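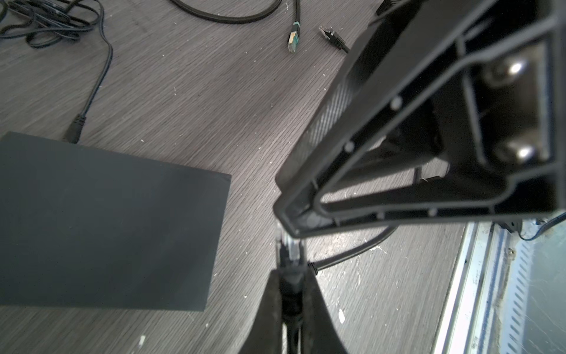 Darlene Vachon asked whether residents who have never read music can join the spring keyboard course at Gerlach House, and whether they must own an instrument before the first lesson. The answer to the first question is yes. The answer to the second is no. The steps below set out how a resident, or a family member acting for a resident, arranges a place.

Search this site Enter keyword Go

How to Enroll a Resident in Music Lessons

Lessons are offered to all residents of Gerlach House and of the Kimell Street apartments. They are taught one to one by students from the music department at Druta College, under the supervision of a member of the teaching staff. Each lesson lasts 30 minutes and takes place in the second-floor activity room.

Step 1. Obtain the form

Enrollment forms are kept at the front desk at both buildings. A form may also be mailed on request. Please use one form for each resident, including married couples who plan to attend together.

Step 2. Choose an instrument

Piano, electric keyboard and ukulele are available this year. Residents with limited movement in one hand are encouraged to choose the keyboard, as the teaching staff have a set of pieces arranged for one hand. Please note any hearing aids on the form. The teacher will adjust the volume and seating before the lesson begins.

Step 3. State your experience

Mark one of the boxes provided: none, some, or returning player. A resident who played as a child and has not played for many years should mark "returning player." This information is used only to match the resident with a teacher and does not affect whether a place is offered.

Step 4. Select a lesson time

Lessons are held on weekday afternoons. List a first and second choice. Residents who receive therapy or nursing visits should check their care schedule before listing a time, and should allow at least 15 minutes between appointments.

Step 5. Return the form and materials fee

The materials fee is $3 for each resident and covers a large-print lesson book. Payment may be made by check or charged to the resident's account. Forms for the spring course must reach the activities office by the first Friday in March. Forms received after that day will be placed on the waiting list in the order in which they arrive.

Step 6. Attend the first lesson

The first lesson is a short meeting at which the teacher and resident agree on a goal. Some residents wish to learn a single hymn or a song for a family birthday. Others prefer to work through the book in order. Reading glasses should be brought to every lesson.

Practice between lessons

Practice keyboards may be borrowed from the activities office for use in a resident's room. Each one is supplied with headphones and must be signed out. Practice without headphones is permitted from 10 a.m. to 7 p.m. Ten minutes a day is sufficient for most beginners.

Canceling or changing a lesson

Please notify the activities office by noon on the day before the lesson. The student teachers travel from the Cludcombe campus by bus and cannot always be reached on short notice. A lesson missed because of illness will be made up at the end of the course.

The recital

An informal recital is held in the dining room after the final week of lessons. Taking part is optional. Residents who wish to play should give the title of their piece to their teacher two weeks in advance so that it can be listed in the printed program. Family members are welcome and do not need tickets.

Questions about enrollment may be directed to the activities office, extension 860.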